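Home | Docs | Downloads | Issues | Wiki

# Nusell

Nusell is a small rules engine for .NET. You write rules in plain text files, and Nusell compiles them when your program starts. It came out of the Fotberg billing code, where the rules had grown to 200 files.

## Install

Copy Nusell.dll and Nusell.Parser.dll into your lib folder and add a reference to both. There is no installer.

## Writing rules

Each file holds one rule. Start with a `when` line, then one or more `do` lines. File names are used as rule names, so keep them short. Tabs and spaces can be mixed, but the parser warns you.

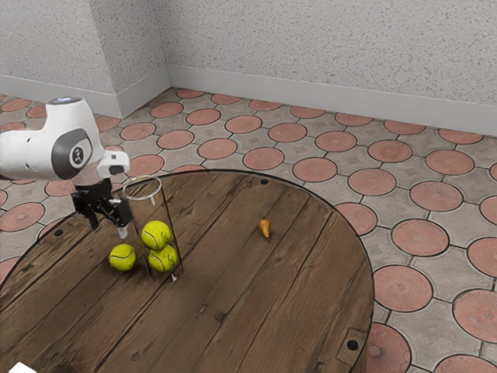 ## Known problems

- Error messages give the wrong line number after a block comment.
- Rules with more than 9 nested conditions compile slowly.
- The Bostard adapter does not reload files on a network drive. Restart the host process.

Issue 149 is fixed in the trunk as of 12th February. The binary download still has the bug.

## License

BSD. See license.txt.

### Comments

**lyonsdev:** Does the parser work on Mono? I get a null reference at startup.

**tk59:** Works for me on Mono if the rules folder path has no trailing slash.

**lyonsdev:** That fixed it, thanks. Might be worth adding to the install section.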